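Tuven Athlete Profiles, data card

Tuven is a collection of short athlete profiles written in question and answer style. It has 4000 profiles, and 2498 of them include at least one answer about injuries. We made it for people who study how sport careers are told in text.

Where the text comes from
The profiles were collected from the club pages of Stakholm and from the race archive of Adugna. Both gave us permission to share the text. Profiles in the Plirerel folder were typed by hand from printed programs, so they contain more spelling mistakes than the others.

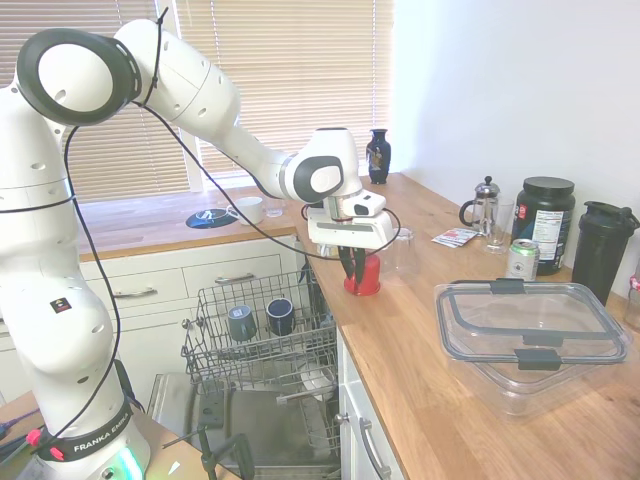
Each profile is one plain text file. The first line is the sport, the second line is the club, and after this come the questions with their answers. An empty answer is written as a single dash. Please do not read the dash as "no", it only means the athlete left this question open.

Known problems
Coach names are not in the same order everywhere.
Years of first competition are missing in the oldest Adugna files.
2 sports have changed their name, and we kept the old one.

For a quick test, use the small set of 1000 profiles in the folder "short". Corrections are welcome and go into the next version, planned for January.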